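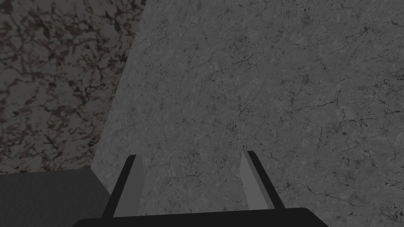
Ten to seven and the doors at Josstead still locked. Queue down the side of the building, past the bins, round by the bike racks. A woman in front of me has come with a cushion. She's been before.

The Morulmont evenings started in June with a poet and a borrowed microphone. 71 people. Now it's a proper season, actors and directors mostly, one guest a night, two chairs, a jug of water. No clips reel, no signed photos after. You sit and they talk. Tonight it's Perrine Guillot, and the 200 seats went before lunch on the day they were put up.

You'll know her from Arnaud, the hospital comedy, 123 episodes of it, in which she played the receptionist who never once picked up the phone. She walked away when it was still doing well. Went back to theatre, small rooms, hardly any money. People wanted to know why and for years she wouldn't say.

She says tonight. Sort of.

"I'd got fast," she tells Edem Annan, who is hosting. "I could learn a script in the car. I didn't like how fast I'd got."

Annan lets that sit. He's good at this, a radio man by trade, and he doesn't jump in when it goes quiet. There's a long bit about her first director, Didier Lacroix, who made her carry a tray of full glasses through every rehearsal of a play with no glasses in it. She hated him. Had dinner with him last month. Both true, she says.

Then the charity work, which I'd expected to be the dull part. It wasn't. She's been teaching reading aloud to adults who left school early, one evening a week, same group for years. No cameras let in. She reads us a page one of them wrote about a bus journey and the room goes very still. A man behind me blowing his nose.

Questions from the floor, always a gamble. Somebody asks if Arnaud is coming back. Laughter, groans. "Kai has my number," she says, meaning Kai Meinecke, who wrote nearly all of it, and who is sat in row F trying to look like a coat. So that's a maybe. He wouldn't be drawn at the bar afterwards either, I did try.

Best question came from a girl of maybe fifteen. What do you do when you forget a line? Guillot got up, out of the chair, and showed her. Crossed the stage, moved the jug, looked out of a window that wasn't there, came back. Took ages. "By then," she said, "somebody else has usualy spoken."

It over-ran by half an hour. The sound dropped out twice near the end and she just got louder.

Next up is Yannick Delorme on his new film, Arneo, then a gap while they fix the heating. Tickets from the Josstead box office, on the door if there's any left, which there won't be. Bring a cushoin.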